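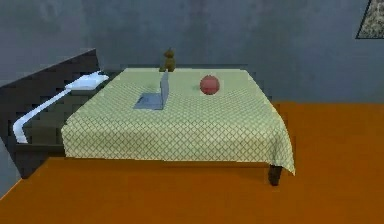 Flitidis gallery: the bedroom

Posted 2021-04-03 by Kamarul Hidayat

Flitidis is the motion planner and perception stack that Armindo Valente and I write at Gekamska, mostly in simulation, where the furniture is free and the bed makes itself. This page is for people who have read the release notes and would like to know what the software spends its days looking at. Most of it is soft furnishings.

The bedroom, small render

Laptop, teddy bear, red ball, one bed. The task list for this room was written by Armindo, who has strong views on what people leave lying on a blanket. We render it this small because the perception side gets a small picture too, and it seemed unfair to let the humans have a nicer one. The stepped edges on the headboard are what you get for that. They have produced more grasp proposals than I would like to admit, all of them for corners that don't exist.

The blanket

Fine green lines in a diamond lattice, and the cause of a long September. The old segmenter was fond of regular patterns and would happily report a bed covered in small flat diamond-shaped objects, each one graspable. Version 2 asks for some height above the cloth before it gets excited. The drape over the front edge has a collision shape of its own now, after a run of plans that went straight through it and called it free space.

The laptop

Open, with the screen up, which makes it the most awkward thing in the room. The planner used to wrap every object in one convex hull, so an open laptop became a solid wedge of nothing much and the arm gave it a wide and respectful berth. We now split it at the hinge. Plans are shorter and my faith in hinges has gone down. Picking it up by the screen is forbidden in the config, in capitals.

The bear

From this side the laptop screen covers part of the bear's lower half, so the pose estimator has to guess the rest. It guesses with great confidence. Our fix was to have it return a spread of poses and let the planner choose an approach that suits most of them. Armindo calls this robust planning - I call it hedging, and the commit message calls it "bear".

The ball

Everyone's favourite for a demo. It is red, it is round, it has plenty of bare cloth between it and the laptop, and its orientation is nobody's business. If a change breaks the ball, we revert the change and go for a walk.

The arm

White, long, and over at the headboard end, where the narrow space makes for interesting reading in the logs. Of the 60 start states in the regression set, 11 have the arm up near the headboard, and those 11 account for most of our timeouts. The path smoother was written for open floor and still believes there is some just behind the pillow area. We have spoken to it.

Running it yourself

The scene file is called bedroom and lives in the Ludthorpe folder, named after the town where Armindo missed a train and wrote most of the loader. Set the planner to 1000 samples per query to start with. Fewer will work for the ball and fail for the bear, and you will blame the bear. Turn on the collision overlay before you file a bug about the drape, please, as I have closed that one enough times to do it from memory.

The viewer is Imrie, our own, and it opens with the camera wherever you last left it, including inside the mattress. Press R to reset the view.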